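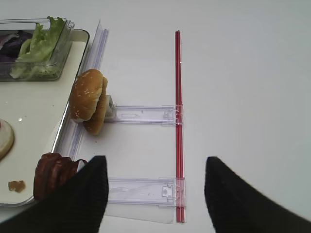 Burger month at robotics club

So our club is building a burger this semester. Well, the arm is building it -- we mostly stand there holding our breath! Keskin (that's what we named the arm, don't ask) has to get from bun to bacon to lettuce without flinging anything, and the bun goes first.

My job is the clear rail and the brackets on the red rod. I cut 2 sets before the clips held on the way I wanted, and I still think the slot could be a bit wider. The sesame bun stands up on its edge against the rail so the fingers can come in from both sides. Everything else waits on the white tray, lettuce and purple cabbage included.

We're up to run 31 and I've been typing notes after every one of them. Mostly things like "slower at the top" and "who ate the bacon" (it was me, sorry).

The Arndale meet is in March, and Murnach, the other club in our building, is doing pancakes. I'm a little jealous of that idea, to be fair. Next up for me is redoing the lower bracket, and then we try cabbage -- wish us luck!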